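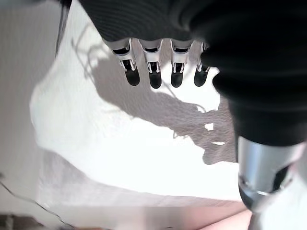
Fredy Mosquera has been dressing tables at the Fairclough rooms in Peltbridge for 31 years, and the first thing he told me was that I'd been folding my napkins wrong. I hadn't even sat down yet! (I do the triangle thing, my mom's way, and he made a face like I'd said I iron with a brick.)

We talked mostly about white cloth, which is what he loves. "Color forgives you," he said. "White shows every crease, so you decide early if you want creases or you don't." For years he was strictly a smooth-table man. Then a couple asked for everything rumpled for their March wedding - 64 guests, long tables - and he spent an evening at home scrunching and flattening one cloth over and over until he liked it.

"You can't just throw it down," he said. "I tried that. It looked like laundry."

What he does now is gather from the middle with his fingertips, lift a little, and let go. Then he turns off the overhead lights and puts a lamp low at one side. "Strong light from the top and the middle goes blank. You lose all the folds you made." I asked if the guests really notice and he laughed for quite a while. "They put a bread basket on it. Fine! But I noticed."

He buys most of his cloth from Gresthorpe, a small mill shop he drives to himself, and he won't have anything too slick. A bit of grain helps the folds stay up, he says. Paper works too, for kids' parties, as long as it's the soft kind.

I asked what he'd do if he ever retired. He's 71, so it seemed a fair question. "Curtains," he said, and went off to find me a napkin to practice on.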